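Apr 24, 2023

I have now spent the better part of a day in the company of a small black block and the box it is meant to live in, and I can report that neither of them has any conversation.

The box is a plain thing, dark on the outside, white on the inside, scuffed round the rim like a school shoe. Irena says it has character. Irena says that about anything she doesn't want to replace, including the kettle.
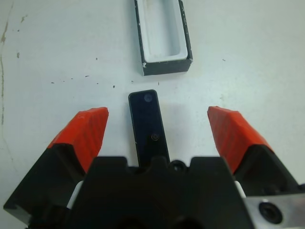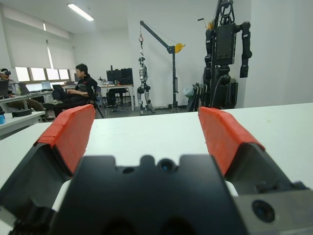
Anyway, I'd promised myself a proper clear-out before July, when we lose this room and move over to Zadstead, and today was meant to be the start of it. White tables wiped, cables coiled, everything small put back into whatever it came in. How hard could it be. By eleven I had wiped one table very thoroughly and written a label.

Dariusz Krajewska looked in and asked whether I'd found the Musum order. I had not. I had found 100 cable ties, a Worketti catalogue with someone's lunch pressed into it, and an invoice for 1548, currency unstated, which I put back where it was and have decided never to have seen.

He then gave his views on packing, at length, leaning on the table I'd just wiped. Heavy things at the bottom, small things in their own boxes, nothing to travel without its lid. Half of what we own hasn't got a lid. I said so. He said that was a matter for Irena, and went off to not pack something of his own.

Soup at two, tomato, from the machine – or orange, it's hard to be sure.

In the afternoon I rang Wysocka about crates. They have two sizes, too big and too small, and deliver both on the same van. I ordered two of the too big and felt decisive for several minutes.

Irena Rutkowska has started a list of what goes and what stays. So far the kettle goes. I am not on it under either heading.

Must ask about the blinds. Must also buy milk.

Contact | © All entries remain the author's own | Back to top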